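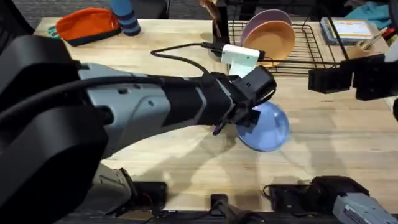 Espinoza Trade Desk – Food and Drink Imports

Flusbridge is a river town with one bonded warehouse, and most of the olive oil that passes through it belongs to Gerkau. The company buys from 11 growers, bottles at its own plant in Dilmont and ships to shops and restaurants in 4 countries.

Gerkau started with canned fish. Oil was added later, when a restaurant customer asked for it in five-liter tins and kept asking. Today the fish is a small part of the business and the tins are the best seller, ahead of the glass bottles that get all the shelf space.

The oil arrives in steel drums. Each one is sampled before it leaves the warehouse, and a drum that fails goes back to the grower at the grower's cost. That clause is in every contract. Some growers have refused to sign it and sell elsewhere.

Importing is mostly paperwork. A single load needs a certificate of origin, a lab report, a customs entry and a label approval for each country where it will be sold. Label rules differ on small points, such as the size of the type for the harvest year, so the Dilmont plant keeps separate rolls for each market. A wrong roll last August meant 50 cases had to be relabeled by hand.

Prices went up this year. Gerkau raised its list once, in spring, and held it there. Shops ordering fewer than 22 cases now pay their own freight – a change that lost the company a few small accounts and brought complaints from others. Larger buyers saw no difference.

The next step is a pressed-to-order line, sold by subscription and bottled only after payment. Orders open when the new harvest comes in. The bottles will be dark glass, with the grower's name on the front and the pressing date on the back.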